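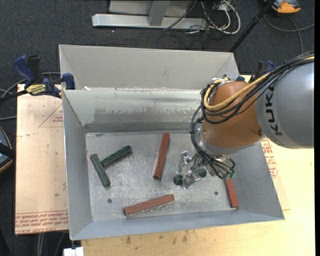 Cell notes: cables, clamps and a very long Tuesday

Hello again from the back bench at Stemwood! Several of you asked what I've been doing with the KUKA all week, and the answer is mostly cable ties.

The picking cell had started stopping itself at odd moments, always with the wrist turned well over and the gripper down low in the bin. Ilir Ristić was convinced it was the program. I was convinced it was the cables (I usually am), so we took the whole bundle off and dressed it again from scratch. The black ones and the yellow one now go over the arm together, round the orange joint and down to the tool, with white ties up at the top of the joint where everything gathers. The trick is leaving enough of a loop. Too tight and it tugs on the connectors every time the wrist rolls, too slack and it drags on whatever you're trying to pick up. We had it too tight. Ilir bought the coffees.

While the tool was off I went round every bolt on the gripper brackets, and two of them had worked loose. Do yours, please! It takes 9 minutes and a hex key.

The other job was the bin. It's held down with bar clamps, the blue and black ones, and if it creeps even slightly then the robot's idea of where the walls are is wrong and you end up with fingertips on sheet metal. I now check both clamps before the first run of the day and then touch the arm off on the corners, slowly, with my hand on the stop. The back wall has a big scuffed patch and the floor is well scratched, but I'm leaving the paint alone for now. Radka Halilović would like it resprayed matt so the camera gets fewer reflections, and she may well be right, but that means emptying the cell for days and I'd sooner do it in November when things are quieter.

For testing we're still on the red and green blocks. I like them leaning on each other and up against the walls, as the awkward ones are where a badly routed cable shows itself. We did 700 picks after the refit without a single stop, and I was so pleased I rang Radka at home.

Still on my list: a proper sleeve for the bundle, fresh fingertips, and tidying the leads on the carpet. If anybody has borrowed the small torque wrench, I'd love it back by Thursday.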